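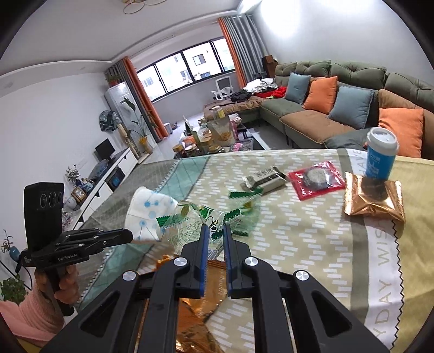 Family Life / Talk notes

Snack routines for toddlers and preschoolers
Speaker: Zoia Derkach, Zusdale parent evening, May

Opening. State scope: ages one to five, healthy kids, no diagnosed allergies. Allergy questions go to the GP or dietitian.

Point 1 – timing. Work from fixed meals and place snacks midway between them. Gap of two to 3 hours for most kids. Grazing lowers intake at dinner. Pause for a show of hands on who has a set afternoon snack.

Point 2 – division of tasks. Parent decides what and when. Child decides how much, including none. Don't negotiate over the last bite.

Point 3 – packaged food. Read the per 100 g column, as serve sizes differ between brands. Keep packets for travel and late pickups. Mention the Starkville trip, long version only if ahead of time.

Point 4 – choking. Quarter grapes lengthways. Grate or cook hard carrot and apple. No whole nuts under five. Child seated, adult within reach – this includes the car, where an adult driving is not supervising.

Point 5 – water and milk. Offer water with every snack. Juice is not needed at this age.

Handout: sample week, 8 snack pairings, no cooking. Spare copies with Lukáč at the door.

Questions from 9 pm. If sleep comes up, refer to the next session.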